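Lip balm night is back (and I've got 23 tins to fill)

Good news if you missed out in January: Ayten Uçar is running her make-your-own lip balm evening at Drirklow again, and I've already put my name down. Last time I came home with a pocket full of tins and smelled of peppermint until bedtime, so obviously I can't wait!

It starts at 7 and you don't need to bring a thing except an apron (melted beeswax is a pain to get out of a jumper, ask me how I know). Ayten does the melting in jugs over a pan of warm water, then we all pick a scent and pour. I'm going for orange this time, with a little bit of vanilla if she'll let me near the bottle.

You take home everything you pour, and there's tea going all evening.
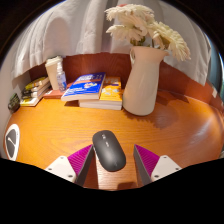

What's new this time

She's adding a cuticle balm, which I'm really pleased about – my hands are a mess after all that digging. It's the same wax and almond oil base, only softer, and it comes with a printed recipe card so you can make more at home. I've got a 200 g bag of beeswax waiting in the cupboard, and friends with birthdays coming up, so that's my weeknights sorted for a while.

Places can be booked at the Drirklow front desk, or just catch Ayten when she's in.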